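Home | Topics | Remote control | Members | Sign in

This site uses cookies. By continuing you accept our cookie notice.

Posted in May by Tarun Vashisht

Our group at Sulerholm is recording demonstrations by remote control in a simulated room before any work begins on the physical robot. The operator steers the robot through the room while watching its own camera view. We have 60 recordings to date. In many of them the view tilts sharply whenever the operator turns near the lattice panel, and the learned behaviour then drifts towards it. Should such recordings be discarded or corrected?
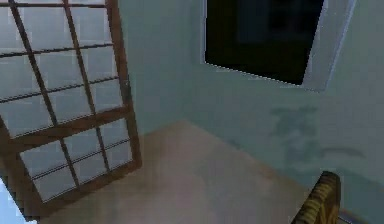 Obsa Gebru
Please do not discard them at once. Members are advised to check first whether the tilt is also present in the recorded camera pose. Where the two agree, the recording is sound and may be kept. Where they differ, the recording should be removed. It is further recommended that operators practise for 2 hours before their recordings are accepted, and that turning speed be limited in the controller settings.

Kumsa
We had the same trouble. More data fixed it for us, 300 recordings was too few and 3000 was fine. Did not try the pose check.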